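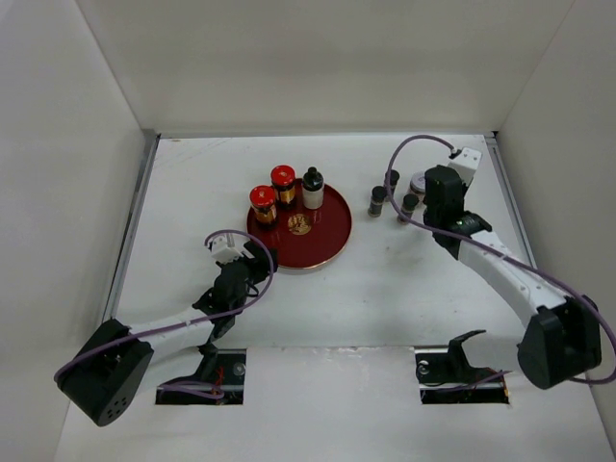 Your cable is too long and it's too stiff, and no amount of tuning is going to fix that. So went the only reply I got when I asked in the Wariva chat channel, and I'd like a second opinion before I cut anything.

Home Ask Unanswered Tags Help

Search questions Go Advanced

Filed under: Hobby robotics > Arms and grippers > Wiring and cable routing

Cable from the gripper module keeps sweeping across the work area. Shorten it, clip it or reroute it?

Asked July 20, 2019

I'm building a two-arm setup in a white enclosure at the Narnard shared workshop. The arms are mounted at the front, one on each side, and they work over a tray in the middle. The job is picking up small jars and bottles and moving them on and off the tray. The control side is a Wariva board and it has been fine.

The trouble is the purple cable on each arm. It leaves the white module on the gripper, makes a big loop, then goes back down the forearm and around the elbow. When I put the arms together I left a lot of slack on purpose so the wrist could turn all the way. With the arm parked that works. With the arm reaching in, the loop drops down in front of the gripper and drags over whatever is there. A heavy glass jar doesn't care. The small dark vials go over.

The second problem may be related. When the right elbow is folded up tight I sometimes lose the connection to the module for a moment, then it comes back. I logged 213 runs last week and it happened in enough of them that I can't call it bad luck. The left arm has done it too, but less. 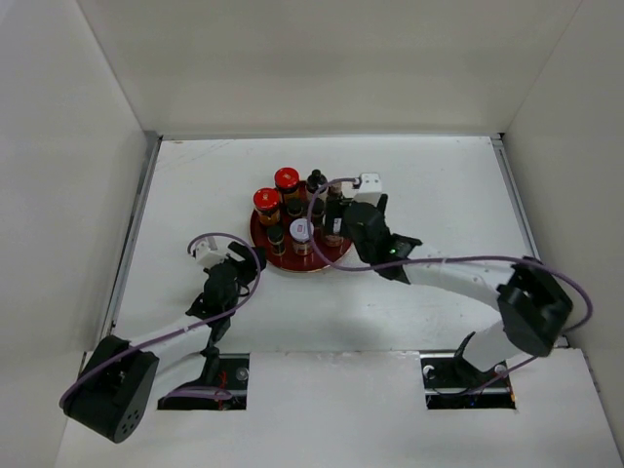

Right arm over the tray, with its cable loop across the jars.

What I have tried:

Tape on the forearm. Held for an afternoon.
A zip tie at the wrist. The loop got smaller but the wrist stopped short of its full turn, and I cut it off again.
Swapping the cables between arms. The dropouts stayed with the right arm, so I don't think the cable itself is bad.

I would like to keep the modules where they are. The Mellard brackets took a long time to get straight and I don't want to redo them. I can print parts, and there's a drill press here.

Also, the openings in the panel by the bases have edges that I never finished properly. The motor wires go through there. Does that matter for this?

Answer 1 (accepted)

Your slack is in the wrong place. You need some at each joint that bends or turns, and none along the straight links. Right now you have one large loop at the top doing the work for every joint below it, and when the elbow moves it pulls on the loop and the loop goes wherever it likes.

I would do it in this order.

Power down and move the arm by hand to its worst position for the cable. That is usually wrist turned all the way one direction with the elbow straight. Mark the cable with a pencil where it crosses each joint.

Put a printed clip near the upper end of the forearm and another one near the elbow. The cable should be snug in the clips but still able to slide if you tug it. Between the module and the first clip, leave enough for the full wrist turn and stop there. On my arms that came to 100 mm and yours will be different.

Send the loop out the back of the wrist, away from the fingers. If the plug faces forward, a right-angle adapter helps a lot.

At the elbow, go around the outside with a wide, easy bend. A tight bend at a folded elbow would explain your dropouts, although a loose plug would give you the same thing. Wiggle the plug with the arm standing still before you blame the bend.

Do one arm completely and run it for a day before starting the second. Don't cut the cable. Coil the extra down by the base.

Yes, finish the edges of the openings. File them and push on some rubber edging. It won't cure the dropouts but a nicked motor wire is worse than a dropped connection.

Answer 2

get a softer cable. i had the same thing with a Darwish arm and changed to a thin flexible one and never thought about it again. check it's rated for the length you need

Answer 3

I agree with the clips. One thing to add - check your software before you move anything. If your planner brings the gripper in low from the side, the cable will pass over the tray no matter how you tie it. I added a waypoint above the tray so the gripper comes down from higher up, and most of my knocked-over bottles stopped with only that change. It does make each pick slower.

For the zip tie problem, use hook and loop straps. You can let them out a little at a time until the wrist turns freely.

Comment from the asker: Clips are on the right arm now. The plug was loose as well, so I'm not sure which of the two fixed the dropouts. Left arm will have to wait until September. I need to print the clips again a bit wider, the first ones cracked when I pushed the cable in.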